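**Down vs. foam throw pillow inserts, is it worth the money?**

**marigold_attic**

So I finally bought a real couch (a Geston, the long one with the low arms) and now I'm stuck on pillows. Went to Kuvness on my lunch break and the down inserts were $24 each, and the poly ones were way less. I want that slouchy chopped look but I also have a dog who sleeps on everything. Do you all really pay for down? And do you size up on the insert or match the cover?

**tuckertown88**

Size up 2 inches, always. An 18 inch cover with an 18 inch insert looks like a sad envelope after a month. I did my whole den with poly inserts one size bigger and they still look full. Down is a waste with a dog, sorry! The quills come through and then you're picking little feathers out of the rug forever.

**pennyloafing**

Gonna disagree with tucker. I've had my down ones since my first apartment and the feather thing is only a problem if you buy the cheap ones with the thin shell. Get a tight cotton shell, fluff them when you walk by, done. Poly gets lumpy in the wash and there's no fixing it once it clumps.

I do mix and match on covers though, I'm not a matching set person. Red and gray are my thing lately, with one big bright red pillow that has white printing on it.

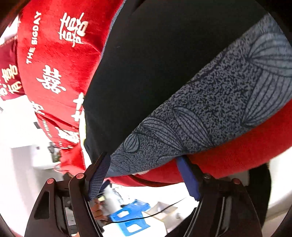 My sister says it's too much red. My sister has a beige house, so, you know.

**tuckertown88**

Mine have never clumped!! Low heat and a couple of tennis balls in the dryer. What are you washing them on, lava?

**pennyloafing**

Ha, okay, it was a laundromat dryer and I walked away from it. Still blaming the poly.

**quiet_porch**

Allergy person checking in. I was miserable every March and figured it was pollen, then swapped my down for the Fletard down alternative and I sleep on the couch fine now. Could be a coincidence, I changed the furnace filter that same week. They squish better than regular poly but they don't hold the chop very long.

marigold, before you buy anything, what fabric are your covers? Velvet over a stiff insert looks great. Thin linen over the same insert shows every lump.

**marigold_attic**

Linen on two of them, and then a knit one from Samarakoon that stretches like crazy. I'm leaning toward down alternative now. Is the red too loud with a tan couch, penny? I kind of love it.

**pennyloafing**

Not too loud! Put it in the corner with a gray one next to it and it calms right down. And for the knit cover go up a size for sure, maybe more, those things grow.

**tuckertown88**

Finally something we agree on. Keep your receipt and squeeze them at home for a few days before you cut the tags off.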